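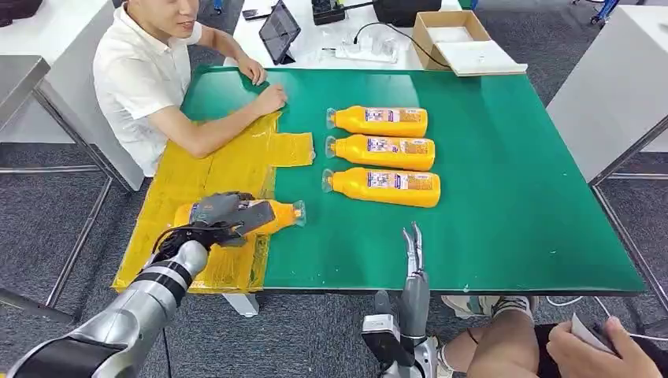
Forums > Home & Budget > Pantry, Cleaning & Storage

Buying in bulk for two people – does it ever pay off?

mapleandrye
Okay so my husband and I had a big discussion (fight is too strong, but only just) about our Eswood membership. It renews in February and costs us $100. He thinks we should drop it. I think we save a ton with it, but when he asked me how much a ton is I had nothing, so I went through our bank app and added up a whole year of Eswood. We spent $1,501 there. Two people and a cat!

Now I'm trying to figure out what that would've cost at the regular store and I'm going cross-eyed. Some of it is easy. Toilet paper, cat litter, coffee, all cheaper for sure. But then there's the olive oil that went off before we got to the bottom, and a bag of walnuts I don't even want to talk about. Anybody else in a small household done this math for real? I'd love to see how you set it up.

dunkirk_dave
We dropped ours when the kids moved out and I haven't missed it. The thing with those places is you never go in for one item. I'd go for coffee and come out with a kayak paddle. Divide that membership by the number of times you go and see what you're paying just to walk through the door. We were down to 6 trips a year by the end.

mapleandrye
Ha, we do have a waffle maker that came home that way. We go maybe once a month. I'll do the division tonight.

tess_in_the_attic
I'm going to stick up for bulk. I live alone in a one-bedroom and I still come out ahead, but I only buy things that can't spoil. Laundry detergent, dish soap, trash bags, foil, light bulbs, toothpaste. I have a shelf in the hall closet and that's my limit. When the shelf is full I'm done shopping, doesn't matter how good the sale is.

Food I buy at the little Zieliński market down the street. Costs more per pound and I throw away almost nothing.

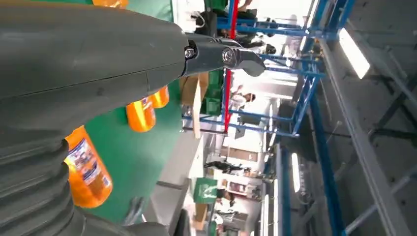 The other thing that helped me was writing the month on everything with a marker when I open it. I used to think a jug of detergent lasted me half a year. It lasts me a lot longer than that, so there was no point buying the twin pack and tripping over the second one all winter. Once you know how fast you go through stuff, you stop guessing and the sale signs don't get to you as much.

hank_o_lantern
Detergent does go bad though, or at least it gets weak. I had a jug that sat in the garage through two summers and came out like jelly. Cleaned about as well as jelly too.

tess_in_the_attic
Garage is your problem right there. Mine's indoors and it's been fine.

hank_o_lantern
Maybe so. I still wouldn't tell someone it "can't spoil." Bleach for sure loses its kick after a while, it's on the manufacturer's website if you dig. My wife bought a case of it and by the last jug we might as well have been mopping with pool water.

tess_in_the_attic
Fair on the bleach, I don't use it so I didn't think of it.

LoicR
Hi all, Loïc Rolland here, I used to post as lrolland before I lost my password. I keep a spreadsheet for this and it's dead simple. One row per product, then price, size, price per ounce, and the date you ran out. That last column is the one people skip and it's the only one I'd fight for. Our Trerari coffee looked like a great deal per pound until I saw we were drinking nearly twice as much of it when there was a giant bag on the counter. Same with snacks. Same with paper towels, weirdly – I guess when there's a mountain of them you grab three for every spill.

dunkirk_dave
This is exactly it. Big package, big handfuls.

mapleandrye
Oh no. That's us with the pretzels. Loïc, do you count what you throw out, or just when it's finished?

LoicR
I put a note if we tossed any. I don't weigh it or anything, I'm not that far gone. "Half" or "a bit" is plenty.

kuvari_fan_club
Can I say something unpopular? If it's close, keep the membership. Everybody here acts like your time is free. I get gas there, my glasses there, and my tires. The groceries could be a wash and I'd still renew. I also split the big packs of meat with my sister, and we do the same with the Kuvari dishwasher tabs. She pays me in cash and zucchini.

dunkirk_dave
Gas is a good point if it's on your way. Ours was a 25 minute drive in the wrong direction, so we burned up what we saved.

mapleandrye
Update! Did the numbers for our top items only because the receipts from last spring are gone. We come out ahead, but take away the membership and the olive oil and the Walnut Incident and it's pretty slim. We're going to keep it one more year, with a list on the fridge of what we're allowed to buy. Pretzels are not on the list. My husband has asked for a hearing.

3 comments

Gloria P.
Freeze your walnuts! Mine keep for ages that way.

newtothis88
Is the spreadsheet posted anywhere? Would love a copy.

bramblewood
We split a membership with my parents who live with us and it works out great, but there are five of us eating, so probably not much help to you.

Last updated in February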